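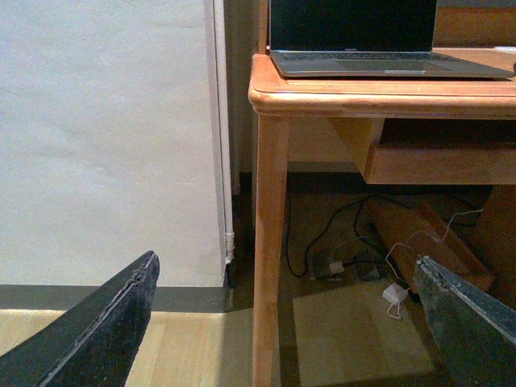 Page last changed: 2019-03-19

Caselstead Letters Project: report to the Reuter Fund on our second year

Dear all at the Fund,

You asked for something shorter than last year's report, and I did begin with good intentions. I have put the figures near the top so that anyone who only needs those can stop there and get on with their day, and the rest is for whoever has a pot of tea to hand.

Where we stand

When we first wrote to you, the Caselstead letters were in nineteen boxes, which had come to us from the old carrier's office in the order in which they had been lifted off the shelves — that is to say, in no order whatever. They are the letters of ordinary people: farm servants writing home, a draper chasing what he was owed, two sisters who fell out over a clock and went on falling out over it for most of their lives. Your grant was to see them sorted, cleaned, listed and read, and then put where anyone who wants them can find them.

Letters listed to date: 2,741
Letters fully copied out and checked: 153
Boxes sorted: 19 of 19
Boxes listed: 14 of 19

I know the second line looks thin beside the first. Listing a letter means writing down who sent it, who it was for, the date if there is one, and a sentence on what it says. Copying one out in full, and having a second reader go over every word against the original, is a different sort of job altogether, and we had said we would reach 100 by the end of this year. So we are ahead on that, and I am very pleased, though the five boxes still to be listed are the worst of the lot and I wouldn't want you to think the rest will go at the same pace.

Sorting and cleaning

Murali Salian finished the sorting in January. He had been dreading box eleven, which had at some point stood in water, and he left it until last and then did it very slowly, a few sheets in a morning, with blotting paper and a soft brush. Most of it can be read. There is a bundle at the bottom that can't, at least not by us, and we have wrapped it and labelled it and left it alone. Murali would like to ask a paper conservator to look at it. We have had one price for this, which was more than we had put by, and we are waiting for a second before we come back to you. Please don't take this as a request for more money, or not yet!

The cleaning has otherwise been plain, dusty work. We went through far more brushes than we had planned for and rather fewer of the acid-free folders, so the two lines in the budget very nearly cancel each other out.

Reading the hands

The copying has been led by Gisela Wiegand, who reads old handwriting as easily as most of us read the back of a cereal packet. She has written a four-page guide for new readers, with the letter shapes that cause the most trouble. The long s is in there, of course, and so is the way one particular clerk made his capital T, which looks for all the world like a J and sent us hunting through the parish registers for a family called Jurner.

We changed how we check the copies, and I ought to explain, as it differs from what we told you in our application. We had meant for each reader to copy a letter and hand it to a partner, who would read it over. What happened was that the second reader, having the first copy there in front of them, tended to see what the first reader had seen. Now both readers copy the letter separately and we compare the two. It takes longer and uses more paper, and it has turned up mistakes in letters we had thought were finished. Eleven of the early ones had to be done again. In one of those, a "dear horse" became a "dear house", and a rather touching letter about an animal turned out to be a complaint about the rent.

The list itself

Benedikt Kasten keeps the list on Juseo, the catalogue program we bought with the first part of your grant. It does what we need. It is slow at searching dates when the year is missing, and a good many of our writers never bothered with the year, so Benedikt has added a column where we can put our best guess and the reason for it. These guesses are marked as guesses. We feel strongly about that, having spent a long fortnight last summer undoing somebody's confident pencil dates, most of which were wrong by ten years or more.

Place names have been a bigger job than any of us foresaw. Cukham appears in the letters under seven different spellings, and there is a farm outside it which changed its name twice and then changed it back. Benedikt has drawn up a table so that a search for any one spelling brings up the others. It will be useful to family historians, I think, and two of them have already been in touch to say so.

People coming to see the letters

The open mornings at Cukham library were fuller than I had hoped and quite a bit noisier. We took a small selection of letters in clear sleeves, with typed copies beside them, and people were good enough to read us things in return: a great-grandfather's name in a Bible, a recipe on the back of a seed bill. One lady had the other half of the quarrel over the clock. She had a whole bundle of it, in fact, tied up with a bootlace, and she has let us copy every page. The younger sister comes out of it much better than we had supposed, and the entry in our list has been rewritten to be fairer to her.

Nicanor Villaseñor took the letters into the primary school at Caselstead and had the top class write replies to them, with dip pens, on a morning when the teacher had wisely put newspaper down. He would like to do it again next year with the class below. The replies were kind and very direct. One child advised the draper to stop giving people credit, and I do think that if he had listened he might have kept the shop.

What has not gone well

The printed booklet is late. We promised it to you for this spring and it will now be autumn. Hartmut Wegener, who was writing the introduction, was unwell for part of the winter, and I should have asked someone to help him sooner than I did. He is back at work and has sent me the first two sections, which are good, and long. The chapter on the carrier's business still needs its map. The printer has been patient and has held the price for us until the end of the summer.

The talks for adult learners had a poor turnout too. We put them on in the late afternoon, thinking it would suit people finishing work, and it suited hardly anyone. The last was moved to the evening and did much better, so next year's will all be in the evening, with a break halfway through, as the chairs in that hall are not kind.

Money

The full accounts are in the separate sheet you sent us, filled in as you asked. We have underspent on travel, as so many of our readers turned out to live within walking distance, and overspent a little on scanning. The booklet money is untouched and is being carried forward. If that needs a form, please let me know which one. Last year I filled in the wrong one, and you were very gracious about it.

The year ahead

We mean to finish listing the last five boxes, which are mostly account letters in poor ink. Gisela would like to have the quarrel of the clock copied out in full, both sides, and put in date order so that it can be read through as a story. Benedikt will open the list to the public once he has tested it with a handful of patient friends, and the booklet will go to print as soon as the map is drawn. I should also like to write down properly how we have done all this, brushes and mistakes and all, as there must be other towns with boxes like ours sitting on a shelf.

You were kind enough to say that one of you might visit. Do come, and come on a reading morning if you can manage it, when there is plenty to see and usually cake. The work is slow, and I know that a report like this one can make it sound slower still, but there is a moment in most weeks when somebody reads a line aloud and everyone puts their pencil down to listen. I'd like you to be there for one of those.

With warm thanks from all of us,

The Caselstead Letters Project

Attached separately: accounts sheet; Gisela's guide for new readers; table of place names (draft)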